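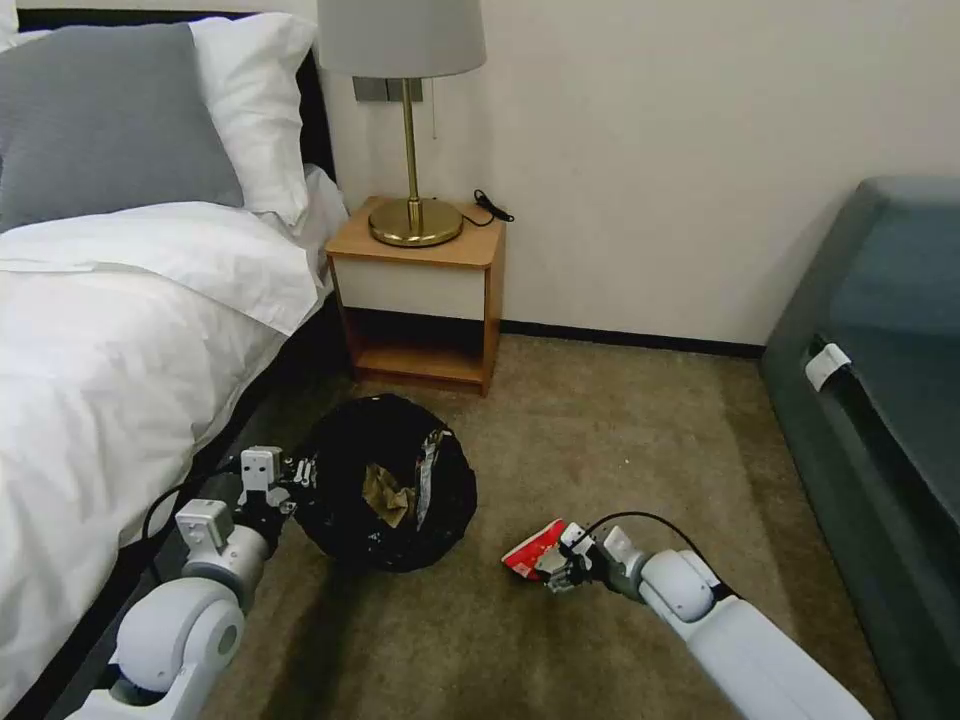

Do you tidy your hotel room before checkout?

zeltaditz_fan -- May 3, 2020
Settle something for us. I always do a lap before I leave: wrappers off the carpet, everything in one bag, bag tied and left by the door. My sister says I'm doing somebody else's job. We've been going at it since March.

griduvari
Your sister's wrong. I cleaned rooms for 12 years and a tied bag was a gift. Wrappers get kicked under the bed and then you're on your knees for them.

Morgan533
Trash yes, bed no. Please don't make the bed! I've seen people fluff the duvet and line up the pillows and it all has to come off anyway.

griduvari
Seconded on the bed. Leave it messy so we know it was slept in.

akora_k
Eh, I'm with the sister. I pay nearly $40 in fees on top of the room. I'll use the trash can but I'm not crawling around after a candy wrapper.

zeltaditz_fan
You dropped it though??

akora_k
Allegedly.

Morgan533
Check the nightstand for chargers while you're at it -- I've left two behind. And look down the sides of the sofa.

zeltaditz_fan
OK, so I'll keep bagging and quit making the bed. She's going to be unbearable about that half.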